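Home Notes Diary Tools Archive Search

Restex diary: November, the delay in the wrist stream

6 min read

Started at eight. The plan for today was to get the new grasp proposer running on both arms, but the left arm was closing late again and I spent the morning on that instead.

The symptom is the same as last week. The planner picks a point on the cloth, the arm goes there, and the fingers close a little past the point. On a rigid object I might not notice. On a garment it matters a lot, as the fold I wanted is narrow and the fabric next to it is flat on the floor. The gripper slides over the top and comes up with nothing.

I had blamed the calibration, so I redid the hand-eye calibration first. It came out almost the same as the old one. Put the old file back so that I only change one thing at a time.

Next I looked at timestamps. Wirkgate, our message layer, stamps each camera image when it arrives on the workstation, and I had assumed the gap between exposure and arrival was small. I pointed a wrist camera at a millisecond clock on a monitor and compared. The joint state is about as fresh as it should be. The image is 105 ms old by the time it gets its stamp. So every time the arm is moving while it looks, the proposer gets an old picture paired with a new arm pose, and the grasp point lands in the wrong place in the base frame.

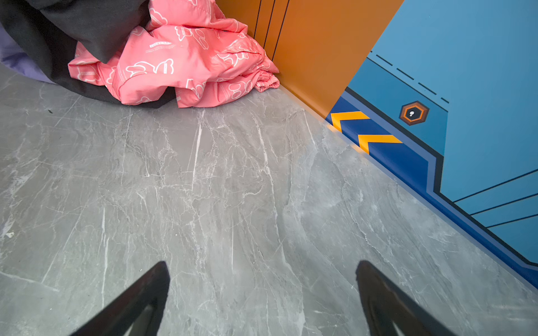 Wrist view with the gripper open, clothes still up in the corner.

Part of the delay is the decoder. It was set to buffer, which is good for smooth video and bad for control. With the buffer off, the age drops to 40 ms and stays fairly steady. I can live with steady. I added an offset field to the camera config and made Wirkgate subtract it before publishing. Then I changed the pose lookup so it interpolates the joint history at the corrected time. It used to take the latest state and hope.

Small annoyance: the offset has to be set per camera, and the config loader silently ignores fields it doesn't know. I had typed "time_offset" in one file and "stamp_offset" in the other. That cost me most of an hour. The loader now stops with an error on unknown fields. It immediately complained about a dozen leftovers from the old setup in Masov, which I deleted.

Ate lunch at the desk while the regression replays ran. The replays take recorded sessions and feed them through the new lookup, then compare the grasp points with the ones I marked by hand. The error on moving sequences went down clearly. The error on sequences where the arm stops before looking did not change, and that is the result I was hoping for.

After lunch, segmentation. Pink and black separate well in a pile, and the model hardly ever confuses them. The light purple is harder against the floor. The marble pattern has pale veins everywhere, and where the cloth gets thin at an edge, the mask tends to leak out along a vein. I tried raising the threshold, but that eats into the real edge of the cloth, and the edge is where I want to grasp.
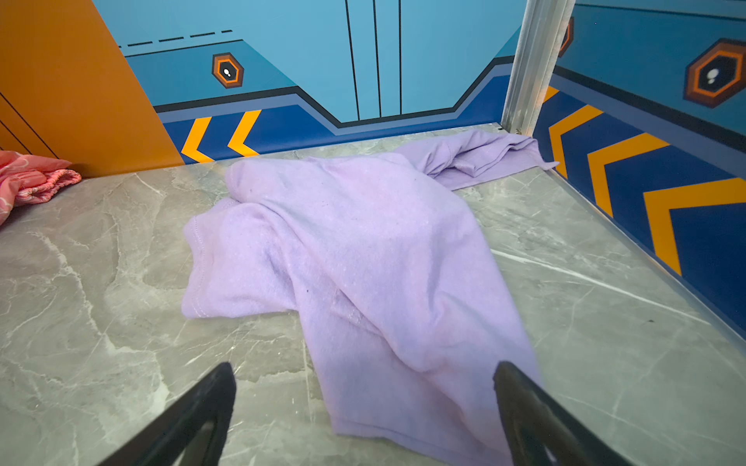

Purple cloth on the marble floor, fingers open on either side of the near end.

What helped more was using the previous mask as a hint and refusing any growth that has no support in the image gradient. It's a crude filter and I'm a bit ashamed of how short it is. Still, the leaks along the veins are mostly gone. The wall graphics gave no trouble today. I mask everything outside the floor polygon anyway, and the polygon is drawn by hand once per camera.

Then the planner. Matsuda is the part that decides which arm goes in and where the other one waits. It scores a list of grasp candidates, checks reach and collision for each arm, and takes the best pair. The rule so far has been that the nearer arm grasps and the other holds still until the first has lifted. It works but it's slow, and the waiting arm often parks somewhere that makes the handover longer.

I changed the waiting pose so that it is part of the score. Matsuda now picks a hover position for the second arm, open and facing the cloth, and checks that the first arm can still back out without crossing it. The collision model for the cables is still a fat cylinder around each link. That rules out some poses that would be fine in practice. I'm leaving it fat for now.
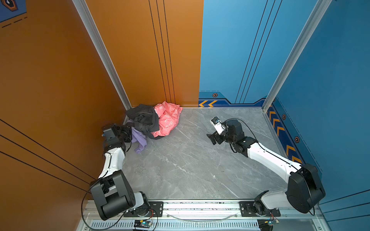 Why not let both arms go for the cloth at the same time? Two grasps planned from one image assume the cloth stays put, and the first touch moves it, so the second grasp point is out of date before the other arm gets there.

I might come back to that if the tracking gets fast enough. The mask tracker runs at 25 Hz with one camera and drops well below that with all of them on. The drop comes from copying images between processes. Wirkgate has a shared memory option that I have never switched on. I wrote it down for tomorrow and did not touch it, having changed enough for one day.

Late afternoon went on the slip check. After the fingers close, the code reads the finger position and decides if there is fabric between them. Thick folds are easy. A single layer is close to the reading for fully closed, and the threshold that catches it also fires on nothing at all from time to time. I tried looking at the motor current during the last bit of closing. There is a small difference, but it changes as the motor warms up – I logged it and will fit something to it later.

I also wanted to know how much of the code depends on the marble. The floor polygon is fine, but the color statistics for the background were baked into a constant at the top of the file. I replaced it with a short sampling step at startup that reads whatever is under the camera. A crinkled green surface is a fair test for it, with bright creases that look a lot like edges.

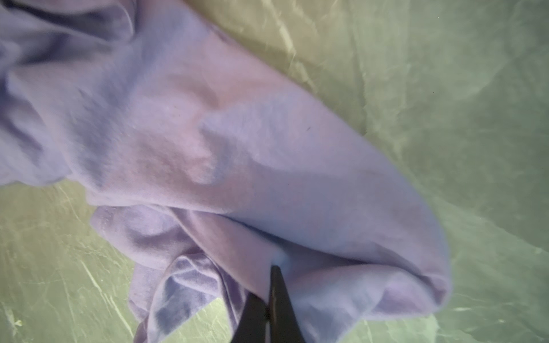
One reader of the last entry wrote that color statistics were a dead end for cloth on cloth, and that I should be using depth steps along the fold and leave color as a tie breaker. They had tried it the other way for months and gave it up.

They may be right. The trouble is that depth from the wrist gets poor at close range, exactly when I need it. I could take the depth cue from farther out and carry it along with the tracker. That depends on good timestamps, so at least today's work counts toward it.

Committed the offset change, the strict loader and the new hover scoring as separate commits. The gradient filter stays on a branch until it has been through more than 100 replays. Backed up the logs and turned both arms off at half past six.

For tomorrow: shared memory in Wirkgate, then the current curve from cold, then see if Matsuda can give up on a bad candidate sooner. It still tries the same unreachable point again when the mask shifts by a pixel or two.

Recent entries
Hand-eye calibration, second attempt
Matsuda: scoring candidates for two arms
Moving the Restex configs over from Masov
Why the replay tool needed its own clock
Drawing floor polygons by hand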